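Finally made it to the Isberg open day!

27/10/2022

I have been meaning to go to one of these for years, and this time I got my act together and drove out to Estthorpe. Isberg had the doors open all afternoon, and the part I wanted to see most was the kitchen counter, where they work on getting an arm to handle everyday stuff (drawers, snacks, all the things I do half asleep).

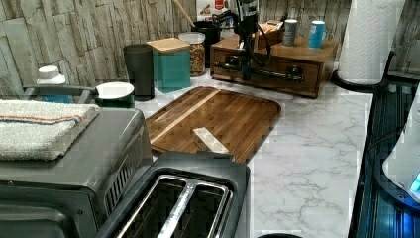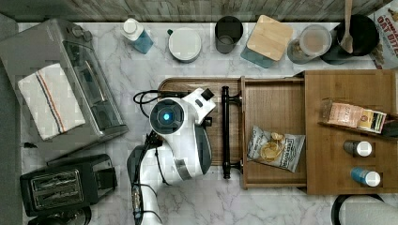 The toaster, the toaster oven and a very crowded counter, just like at my place.

So is a counter like that harder for a robot than a factory line? It's a lot harder, going by what the staff told us. On a line the parts turn up in the same spot every time, but in a kitchen things get moved, turned and put back wrong, and the arm has to work out where they are before it can do anything with them.

I loved how open they were about the misses. The talk before the demo had a chart of 20 drawer tries from one day in August, and 11 of them had worked. They went through the bad ones too — mostly the grip sliding off the handle — and people had so many questions that we ran 18 minutes over. Nobody seemed to mind!

The other stop was Parsons, who had a table by the entrance with grippers you could hold and squeeze yourself. They're lighter than I expected, and I went back twice. I also picked up a flyer for the Lurano demo day, so that's probably my next trip if I can get the time off. Parking at Estthorpe is 4 dollars, by the way, and the machine only takes coins.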